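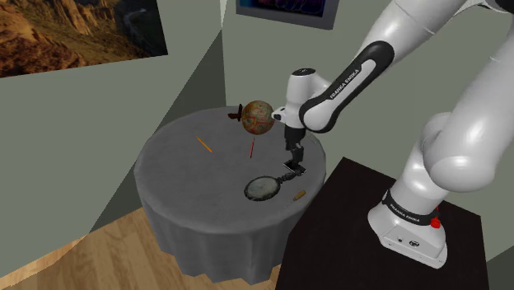

## 4. Rehearsing the pick before you touch the real arm

Do this section in the simulator first. The Skomar bench build is put together by people in sheds and shared workshops, and most of the damage we hear of comes from skipping straight to section 5.

A word of doubt before you begin. The simulator is kind to you. Cloth doesn't ruck up, handles don't roll, and the lighting never changes at four in the afternoon. A clean run on screen tells you that your numbers are not absurd. It tells you very little else.

1. Load the Nivard table file and check that the arm stands on its own pedestal, clear of the table edge. If the base and the table overlap, your scale is wrong. Stop and fix it.
2. Set the travel height to 200 mm above the tabletop. The default is lower and we don't trust it.
3. Set the speed limit to 30 per cent. The Vonier planner will offer to raise this once it has found a path. Say no.
4. Choose one target. Flat items with a handle are a fair test. Round ones flatter the gripper in simulation and let you down on the bench.
5. Jog the arm until the fingers hang straight down above the handle, then save the pose as `above_pick`.
6. Look at the pose from a second viewpoint before going any lower. A gripper that seems well placed from one side can be a finger's width out from the other.

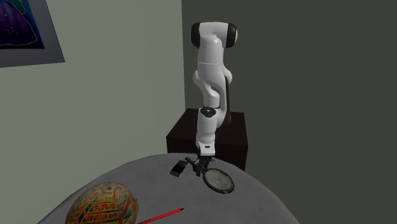 *Fig. 4.2 - Gripper over the magnifying glass, viewed across the table towards the pedestal.*

7. Lower in steps of 2 mm. Watch the fingertips and ignore the distance readout, which measures from the flange.
8. Close the gripper, lift to travel height, and hold there. Save the run.
9. Move the target a little, turn it, and repeat from step 5. One good lift proves nothing.

> **Note:** If the planner stops with error 112, it has found no path at the height you set. The Thorlacius add-on claims to clear this by itself. In our tests it did so by quietly dropping the travel height, so leave it switched off.

> **Caution:** Never copy a saved pose to the real arm without measuring your own table. The height in the file is the height of the model, and your bench will differ. Keep a hand on the stop button for the first run, however well the rehearsal went.

Grip force is left at its default here on purpose. The simulated value has no useful link to the real one, whatever the settings page suggests. Set it on the bench, as described in section 5.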